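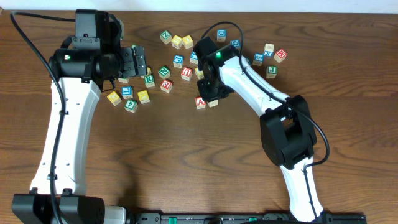
Every word you read is built from letters, and alphabet blocks are a good way to feel this with your hands. A block is a small cube of wood. It has a letter or a number on it, and a border of color painted near the edges. The Z on the table has a green border, and close to it are two blocks with yellow borders. The letters on such blocks are embossed. This means they are raised a little, so your finger can find the shape even when your eyes are closed.

Why is a block a cube?

A cube has six flat sides, all of the same size. It does not roll away like a ball. It stands well on any side, and another cube can stand on top of it. If you turn it in your hand, you always get a square.

Where do the lines in wood come from?

Look at a wooden table near you. Maybe it has dark, wavy lines. We call them the grain. A tree grows a new layer under its bark every year, and when people cut the trunk into boards, they cut through these layers. A straight cut through straight layers gives straight lines. When the layers bend, the lines can become waves. No two boards have exactly the same waves.

Who made the first letters?

Letters are much older than blocks. Long ago people drew small pictures for words, for example an ox or a house. Slowly the pictures became simpler, and some of them became signs for sounds. Our letter A comes from the head of an ox. Turn it upside down and you can still see the two horns!

Try it at home

Mix your blocks on the table. Close your eyes, take one and feel it slowly with one finger. Which letter is it? O is easy. N and Z are difficult, because a Z lying on its side looks like an N. Now try to make a word of three letters, like SUN or CAT. Change only the first letter and look what happens. CAT becomes HAT, and HAT becomes BAT.

Words to remember

Cube: a solid shape with six equal square sides.
Grain: the lines you see in wood.
Embossed: raised above the surface.

From the Dinden pages for young readers. Last changed on 4th January.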